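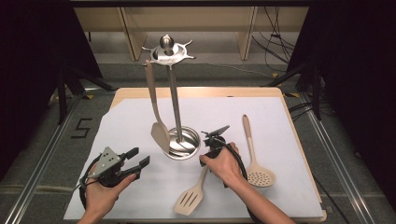

이레티 고지대 낙엽송, “베고 심으면 는다”는 보고서에 남는 의문

목재회사 그로메티가 이레티 고지대 낙엽송 숲의 벌채 면적을 늘려도 숲의 생장량은 줄지 않는다는 보고서를 내놓았다. 회사는 이를 근거로 11월 안에 벌채 계획 변경을 신청할 방침이다. 그러나 보고서를 받아 본 산림생태 연구자들의 반응은 차갑다. 조사 구역의 선정 방식도, 비교 기간도 결론을 떠받치기에는 약하다는 것이다.

보고서의 핵심은 벌채 뒤 새로 심은 어린 낙엽송이 얼마나 살아남았느냐에 있다. 그로메티는 표본구 64곳에 묘목 2,000그루를 심어 추적했으며 생존율이 “기대를 웃돌았다”고 적었다. 정작 본문에는 구역별 생존율이 나오지 않는다. 부록에 실린 표에서 활착이 확인된 것으로 분류된 묘목은 419그루다. 회사 측은 나머지 상당수가 ‘미확인’일 뿐 고사한 것은 아니라고 설명하지만, 미확인 묘목이 몇 그루이고 죽은 묘목이 몇 그루인지는 나누어 밝히지 않았다.

“미확인이라는 칸에 무엇이든 집어넣을 수 있다면 생존율은 얼마든지 좋아집니다.” 산림생태학자 알반 마르샬의 말이다. 그는 표본구 64곳 가운데 44곳이 북사면 아래쪽, 토양이 깊고 여름에도 습기가 남는 자리에 몰려 있다는 점도 문제로 꼽았다. 회사가 실제로 벌채를 늘리려는 곳은 능선에 가까운 남사면이다. 마르샬은 “골짜기 묘목이 잘 자란다고 해서 능선 묘목도 그럴 거라고 말할 수는 없다”고 했다.

그로메티의 조림 담당 오아나 터나세는 표본구가 접근성을 고려해 정해졌다고 인정했다. 임도가 닿지 않는 능선부는 해마다 같은 시기에 재조사하기 어려웠다는 것이다. 그는 “완벽한 조사라고 주장한 적은 없다”면서도 “지금까지 이 숲에서 나온 자료 중에는 가장 촘촘하다”고 말했다. 사실일 수 있다. 다만 이레티에서 비슷한 조사가 이루어진 적이 거의 없다는 점을 감안하면 그리 높은 기준은 아니다.

비교 기간도 도마에 올랐다. 보고서는 비가 넉넉했던 두 해의 생장 자료를 앞으로 수십 년의 추정치에 그대로 이어 붙였다. 가뭄이 든 해를 가정한 계산은 없다. 낙엽송 묘목은 뿌리가 자리를 잡기 전 첫 몇 해의 수분 조건에 민감하다. 여름 강수량이 줄어드는 상황을 한 번도 넣어 보지 않은 예측을 두고 “기후 변화를 반영했다”는 요약문의 표현을 쓴 것은 선뜻 납득하기 어렵다. 이 대목에 대해 회사는 후속 보고서에서 보완하겠다고만 답했다.

아래 마을 쿠브몬트의 걱정은 물이다. 마을은 이레티에서 내려오는 계곡물을 쓴다. 주민 게오르기차 코스타케는 지난번 벌채 뒤 큰비가 올 때마다 취수구에 흙이 쌓였다고 말했다. 벌채와 토사 사이의 관계를 따로 조사한 기록은 없어 그의 말만으로 원인을 단정할 수는 없다. 보고서 역시 하류의 토사 문제는 한 줄도 다루지 않았다.

반대편 목소리도 있다. 쿠브몬트 제재소에서 일하는 파라스키바 보그단은 물량이 지금처럼 적으면 야간 작업조부터 없어질 것이라며 변경안에 찬성했다. 그로메티는 벌채를 늘리면 지역 일자리가 유지된다고 밝혔지만 몇 명분인지는 제시하지 않았다. 늘어난 원목을 이 제재소에서 켠다는 약속도 신청서 초안에는 들어 있지 않다.

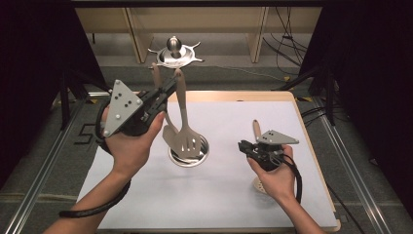 심사는 어떻게 진행되나

신청서가 접수되면 지역 산림 당국이 서류를 검토한 뒤 현장 확인 여부를 정한다. 현장 확인은 의무가 아니다. 검토를 맡을 라루카 라두는 “제출된 자료의 범위 안에서 판단한다”고 말했다. 표본구를 능선부까지 넓혀 다시 조사하도록 요구할 수 있느냐는 질문에는 가능은 하지만 전례가 드물다고 답했다.

마르샬을 비롯한 연구자들은 구역별 원자료 공개를 요청해 둔 상태다. 그로메티는 영업상 비밀이 포함돼 있다며 공개 여부를 검토 중이라고 했다. 묘목의 생사 기록 가운데 어느 부분이 영업상 비밀에 해당하는지 묻자 회사는 답변하지 않았다.

주민 설명회는 쿠브몬트 학교 강당에서 오후 7시에 열린다. 날짜는 신청서가 접수된 뒤 공고된다.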